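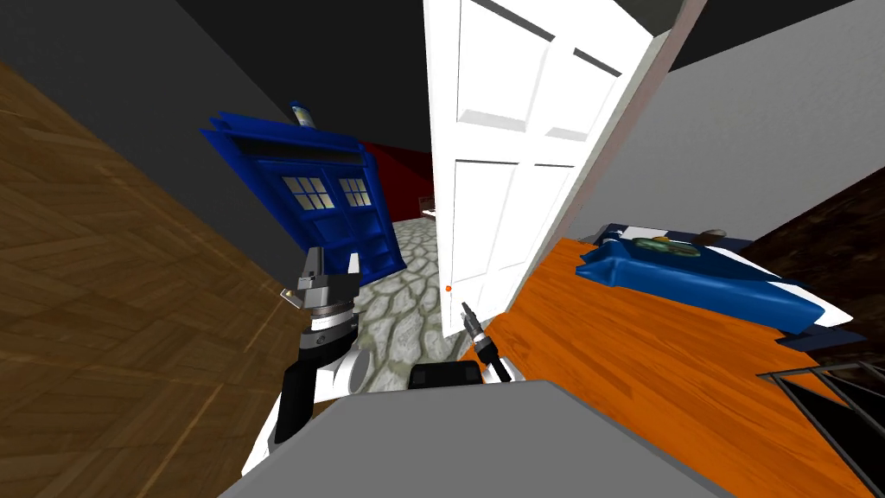 *Door practice in the simulator, with the blue police box behind the left gripper.*

In August I moved my robot project from my kitchen to the shared workshop in Firnstead. The real robot has only one arm finished, so most evenings I work in simulation, where both arms exist already and no parts get broken.

I call the robot Tam. The simulated room is called Willen, and I built it from free models which I found in many places. This is why a cobblestone floor meets a parquet pattern, and why there is a police box. My friend Kha Lã asked me to keep it, so it stays.

The task is the door. I want Tam to take the small round knob, turn it and pull. I wrote the first controller by myself and ran it 211 times. It opened the door in 23 runs. Mostly the fingers closed too early and slid off the knob. Now I let the wrist wait until the fingers are on both sides, and I also made the closing speed lower.

The next thing is the second real arm. The wrist bearing is ordered, but the bracket I must cut again, as my holes were drilled on the wrong side. Kha Lã has offered to hold the plate for me while I mark it. I will write again when the bracket fits.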